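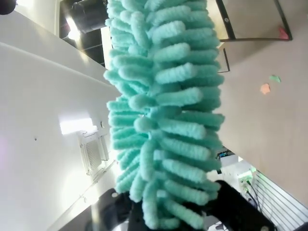

Maricruz Maldonado's comment on the draft was that a duster is a poor test object, as it has no surface the fingers can close on and no two grasps of it will be alike. The group accepted the first point. The second is the reason the duster was kept in the test set, and Section 3 has been reworded accordingly.

Purkside gripper build: final report
Erasto Tanui, Cremilda Medeiros, Eliseo Ledesma
2020-12-02

1. Aim
To build a two-finger gripper in a shared workshop, mount it on an existing arm, and hold soft household tools firmly enough to use them. Rigid objects were covered in the interim report and are not repeated.

2. Construction
Both fingers are black and fastened with small screws. The first set flexed under load and was reprinted at a higher infill. Total parts cost was kept under the $600 limit. The wrist camera looks out past the fingers, so a held tool takes up much of the view. With the chenille duster gripped at its base, the turquoise loops spill between the fingers and partly cover them – finger position could not be recovered from the image and was taken from the motor encoder instead.

3. Method
Each tool was presented by hand, base first. The gripper closed to a current limit, held for 10 seconds, then swept the tool through a fixed arc. A trial counted as a failure if the tool rotated or slipped past a tape mark. Each tool was given 50 trials. The closing current was not changed between tools.

4. Results
The duster failed in 18 trials, more than any other tool. Most failures were rotations about the long axis. Ledesma's log shows them grouped early in the session, before the finger pads were cleaned. We did not repeat the session, so the effect of cleaning is not established.

5. Further work
Contoured pads are the obvious next step. Medeiros has drawn a pair with a shallow V-groove; they have not been printed. A second camera looking across the fingers would also help, but the cable run past the wrist joint is already tight.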